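Workshop notebook, June: the walnut dye pot, second go

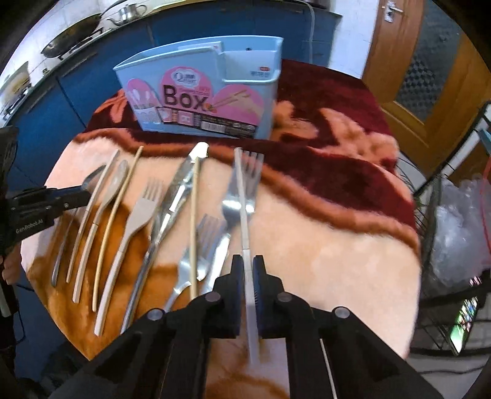
Radek Danko
Dye room lead, Citcombe Textile Workshop

Started the kettle at 6 this morning so the building would be quiet (and so I wouldn't have to share the big burner). Same recipe as last time, hulls from the Clalldale bag, soaked overnight with the lid on. The smell is still terrible. I like it anyway!

Changed one thing only. Kamrul Chowdhury kept telling me I was boiling the hulls too hard, so I held it at a bare simmer the whole way through and stirred every 10 minutes. First skein came out a soft tan, second one nearer to milk chocolate, and the third I left in while I ate lunch and it went properly dark. Very pleased with the third. The first has a pale stripe where I tied it too tight, my own fault, I was rushing the figure-eights.

Yarn was the Weerasinghe two-ply, 40 grams a skein. I weighed everything dry this time and wrote it on the tags before wetting out, so please don't pull the tags off, Kamrul. Total dye stock on the shelf sheet now stands at 2,285 grams, and that includes the old madder that may be past it. Somebody should do a test strip on that. Probably me.

Iron dip: a tiny pinch in warm water, skein two, half of it only. It went gray-brown almost right away and I panicked and hauled it out. Next time leave it longer and see where it stops. The iron bucket is marked now with red tape on the handle, keep it away from the yellows.

Tried the Trallberg wool wash for the rinse and it foamed like mad, took forever to get clear water. Half the amount would do, maybe less. Hung everything on the back line out of the sun.

Still to do: rub test on white cotton, light test on the windowsill (cover half with card), and find out who has the good thermometer. I used the candy one and I don't trust it past the simmer mark. Leftover bath is in the lidded pail under the sink, good for one more pale skein if anyone wants it.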